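# Notes from the Kitchen Corner: Trays, Cloths and a Little Sorting

Nov 24, 2025

In October I wrote that I would try to keep one tray beside the sink for all the small things that arrive in the kitchen and do not belong there. Several readers in Semdale wrote back to ask how it is going, so I will report. 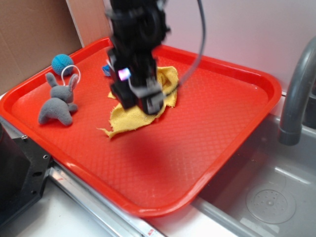
It is going well, but I had to change some of my habits. The first habit was to clean each small thing at the moment I found it. This sounds good, but it means that you wash your hands 25 times in one morning and the soup is not ready. Now I put everything in the tray, and after lunch I take the time to go through it.

I like a red tray for this. A red tray is difficult to forget. Before, I used a white one on the white countertop, and it disappeared for my eyes. One week it had a spoon, a shoelace and three buttons in it, and I walked past them every day. With red I see it from the door. It should also have a raised rim, so that small things do not roll into the sink, and I prefer a floor with some texture. On a completely flat tray the things slide when you carry it.

**The yellow cloth**

Many of you know the thin yellow cloths that I cut from an old piece of fabric. I did not sew the edges, and so they fray. My neighbor told me this is lazy, and she is right, but a frayed cloth dusts just as well as a neat one. I keep one in the tray. I do not fold it, because I take it again after two minutes.

What I recommend is the following order:

1. Take out the toys and other soft things first and put them on a dry towel.
2. Use the cloth to dust the hard things, such as blocks.
3. Rinse the cloth in the sink and wring it strongly.
4. Wipe the tray last, along the lines of the pattern, then across them.

The corners of a tray are easy if they are rounded. If your tray has sharp corners, an old toothbrush is better than the cloth.

**Soft toys in the kitchen**

My small plush rabbit is a regular guest in the tray. It is gray, with pointed ears and a loop of white string on top, and it travels through the whole apartment with the children. I think it has been under the table more often than on the bed.

For a toy of this kind I do not use the washing machine. I brush it with a dry, soft brush, always in the same direction. If there is a spot, I put one drop of dish soap in a cup of cool water, dip the corner of a clean white cloth in it, and press on the spot. Please press and do not rub, or the surface will become rough and make little balls. Then I let the toy dry lying on a towel. I do not hang it by the string, although it looks practical. With an earlier toy the string came out together with a piece of the seam, and I needed a whole evening to repair it.

A colored cloth should not be used wet on a pale or gray toy. The color can move from one to the other. I learned this with a cushion in Prornbridge, where I lived before, and the cushion stayed a little bit orange until the end of its life.

**Where does everything go?**

When the tray is clean, I put the things in their rooms immediately. This was the most difficult part for me. I wanted to leave them in the tray, because they looked so tidy there. But then it becomes only one more storage box, and I already had 13 of those when I moved to Semdale.

If a thing has no room, I give it one week. After this it goes in the bag for the exchange shelf in the Plakcombe library. The shelf accepts toys, kitchen things and clean fabric. Please do not bring glass at the moment, they have no space for it.

**Small announcements**

The swap of household textiles will be in the Plakcombe library again. Last time we had more than 200 pieces, mostly dish towels and pillowcases, and almost all of them found a new home. Fabric with frayed edges is welcome too, and there will be a table where you can cut it into cloths. Bring your own scissors if you have good ones. The scissors of the library are very tired.

One reader asked me where to buy a tray. I do not have a particular shop to suggest. Measure the place beside your sink first. Mine is a bit too long and reaches over the edge of the sink, and I must move it when I want to fill the big pot. I would choose a shorter one next time.

Next month I will write about the drawer with the lids.

Wilczyńska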